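Rewriting the push planner, part two

So the replanner works now! Or works well enough that I stayed in the lab until the building lights went off on me, which is my usual measure.

If you missed the last post: I have an arm with a plain rod on the end, no fingers, and it gets commands like "push the green star to the left of the cube." The old code (I called it Gritatetti, don't ask) planned one long push and then followed it with its eyes shut. Fine for a cube. Terrible for anything that spins when you poke it off center.

The new version only ever commits to 16 steps of motion. Then it throws away the rest of the plan, looks at the latest pose estimates and starts over. Kęstutis Krūmiņa suggested this to me back in September and I told him it would be too slow, because my solver took 213 milliseconds a call. He very politely asked if I had tried warm starting it from the leftover plan. I had not. It now takes 49 milliseconds and I owe him lunch.

The other big change is the cost function. I used to punish distance to the goal and nothing else, so the rod would happily plow through whatever was in the way. Now every block that isn't the target gets its own small penalty for moving. I spent a whole evening tuning that weight (too high and the arm just refuses to go anywhere, which is funny for the first ten minutes) and 200 turned out to be a decent value. 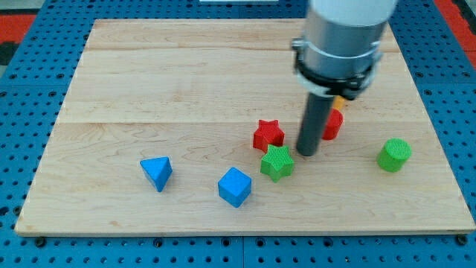
Pose tracking is the part I'm still fighting with. The tracker, Vanags, matches each block by color and outline, and it was written with the idea that it would mostly get to see the whole block. Put the rod right in front of the red cylinder, with just a bit of orange peeking out behind it, and there's very little outline left to match. The two stars overlapping doesn't help either, although different colors save me there. My current fix is to hold the last good pose and let its uncertainty grow until the block comes back into view, and the planner then gives that area a wider berth. It's crude but I love how cautious it makes the arm look!

Next up is letting the planner choose which side of a star to push on. Right now it picks the closest point, and the closest point is very often a tip. Myrto Nikolaidis has some contact sampling code she's offered to share, so I'm going to try dropping that in before I write my own.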